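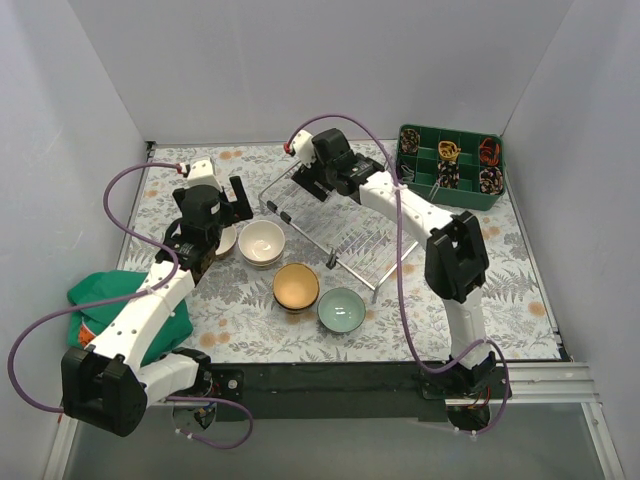 Stoneware and porcelain bowls take up more table than their volume suggests, and most of the handling they get is between the sink, the rack and the shelf. This page covers that part of their use: stacking, draining and putting away, with notes on the rack and the cloth under them. The table is covered with a pale cloth printed with grey-green ferns and leaves and scattered round orange flowers, and there are four ceramic bowls on it, with the dish rack close by. One cream-white bowl sits upright with its glossy interior showing and a faint thin band at the rim, apparently stacked on another. Most of the points below can be followed on a table set like that.

The notes were compiled at Sornstead by Itziar Peñalver and checked against the store cards by Covadonga Robles. Measurements are in millimeters. Where a make is named, it refers to pieces in the Sornstead store. The makes in the store are Danska (bowls), Wornska (racks) and Manninen (table linen). Pieces with no mark are listed by shape and glaze only.

BOWLS

Rim band
A thin band at the rim may be painted under the glaze, painted over it, or left by the glaze pulling back from the edge in firing. Run a fingernail across it. An overglaze band can usually be felt as a slight step. An underglaze band cannot. Where the glaze has pulled back, the body color shows through and the line varies in width around the rim.

White and cream
The two are hard to tell apart under warm light. Compare pieces side by side in daylight, with the interiors facing the window. Cream glazes in the Danska range were sold beside the white ones for several years and mixed sets are common. The store cards record them separately. Do not replace a broken white with a cream unless the set is already mixed.

Interior gloss
A gloss interior shows cutlery marks as thin gray lines. These are metal left on the surface and come off with a mild abrasive paste and a damp cloth. If the line stays after cleaning, the glaze is scratched. Note it on the card and keep the bowl in use.

Foot ring
Unglazed on nearly every bowl in the store. A rough foot ring will mark the glaze of the bowl beneath it. Check new pieces by turning them on a sheet of plain paper; if the paper tears or picks up grit, smooth the ring with fine wet abrasive and rinse. Danska foot rings are ground at the works and seldom need this. Unmarked pieces often do.

Standard Danska bowl
Rim diameter 162 mm. The profile is a plain curve from foot to rim with no shoulder. Wall thickness at the rim is 6 mm on the older pieces and a little less on the later ones. The difference matters when the two are stacked together, as the thinner bowl drops lower in the stack and can bind.

STACKING

Upright stack
Each bowl rests on the one beneath, either foot on floor or wall on wall. Foot on floor is the better contact. Wall on wall carries the load on a narrow ring and can lock, above all when the bowls are wet. To check which kind you have, place one bowl in another and turn the upper one. It should turn freely without grating.

Rise per bowl
The Danska bowl adds 21 mm to the stack for each piece after the first. Use this figure to set shelf height. Leave enough room above the stack for a hand to reach over the rim of the top bowl, or the stack will be dragged forward every time one is taken.

Mixed sizes
Largest at the bottom. Where two bowls are close in size but differ in profile, try both orders and keep the one that rocks least. A stack that rocks on the table will rock more on a wire shelf.

Lifting from a stack
Take the top bowl by opposite sides of the rim and lift straight up. Tilting it first brings the foot ring against the inner wall of the bowl below. If a bowl sticks, stand the stack in warm water up to the lower rim and try again after a few minutes. Do not pry with a knife.

Separators
Paper, felt or cotton rounds are used for bowls in long storage. Bowls in daily use are stacked bare. Felt holds moisture and should not go between pieces that have come straight from the rack.

THE DISH RACK

Spacing
Racks sold for plates have narrow slots, and a deep bowl will stand in them only at a steep lean. The Wornska rack kept in the store has two slot widths. The narrow one is for plates. Bowls go in the wide one, interior facing the front of the rack, each leaning the same way.

Angle
A bowl stood on edge drains from the interior first and the foot last. Water stays in the well of the foot ring if the bowl leans too far forward. Lean it back until the well empties, then leave it. Bowls placed flat and upside down drain well inside but hold water in the foot, and it runs down the wall when they are turned over.

Loading order
Start at the back edge and work forward. The rear slots are the hardest to reach over a full rack, and sleeves catch on anything already standing in front. Unload the other way, front to back.

Contact points
Bare wire marks a gloss glaze in the same way as cutlery. Coated wire does not, until the coating splits. Inspect the tops of the uprights and the corners, where splits start. A split end can be closed with a push-on cap of the right bore. Wornska uprights take a 6 mm cap.

Placing on a table
A rack on a table needs a tray beneath it. A folded towel will do for one load, but it raises the rack unevenly and should be opened out flat before the next. Keep the rack square to the table edge and far enough in that the feet are all supported. Leave clear space in front of it for the bowls as they come out.

Cleaning
Lift out any removable parts and wash them with the tray. Scale collects under the lowest rail. Warm vinegar and a stiff brush will take it off. Rinse well and dry before the rack goes back over cloth.

CLOTHS

Printed cloth under ceramics
A patterned cloth hides small marks but also hides chips of glaze and grit, which then sit under the foot ring. Shake the cloth or wipe it before setting bowls down. On a pale ground with an open leaf print, look between the motifs, where the plain areas show debris best.

Leaf prints
Gray-green is the color most often asked about, as it shifts with washing. The yellow part of the dye tends to fade first and the leaves turn bluer. Orange motifs on the same cloth will fade at another rate, so an old cloth and a new one in the same pattern will not match when laid end to end. The store holds Manninen leaf prints in both states, and the cards give the wash history where it is known.

Overhang
Set the overhang before anything goes on the table. Pulling a cloth straight with bowls on it shifts the stack off its foot ring. For a work table, a short overhang or none is best on the side where people stand.

Slip
A cotton cloth on a smooth table top moves under light loads. A thin underlay stops this. It also softens the contact when a bowl is set down, with less noise and fewer chipped feet. Check the bowls for rocking again after the underlay goes in.

Wet patches
Lift the cloth and dry both it and the table. Water under a coated cloth does not dry through and can leave a bloom on a varnished top.

PUTTING AWAY

Sequence used at Sornstead
Bowls come out of the rack one at a time and are dried at the foot ring, then the well, then the interior. They are set upright on the cloth and stacked by size. The stack is checked for rocking and carried with one hand under the bottom bowl and the other steadying the side. Nothing is carried by the rim in stacks.

Shelf
The bowl shelves are spaced by stack height and not by piece count. Each is lined, and each liner is taken out and washed every May. Bowls nearest the door get the most use and the most chips, so the front and rear stacks are exchanged at the same time.

Condition marks
A chip on the rim is entered by its width and by whether it has cut through the glaze. A hairline is entered by length. The longest hairline now on a bowl in use is 17 mm, on an unmarked white piece, and it is measured at each check. Any bowl whose hairline has grown since the last entry is withdrawn from food use and kept as a profile sample.

Sound test
Rest the bowl on the fingertips of one hand and tap the wall with a knuckle. A sound bowl rings. A dull note means a crack or a loose flake of glaze, and the piece should be looked at under a strong side light. The test does not work on a bowl that is standing in another one, or on one that is still wet in the foot.

Corrections to the cards should be sent with the shelf number and the make, if marked. Queries on Danska profiles go to Itziar Peñalver, and those on racks and linen to Covadonga Robles.

Last updated: January 2018

Contact | Copyright Sornstead Tableware Store | Back to top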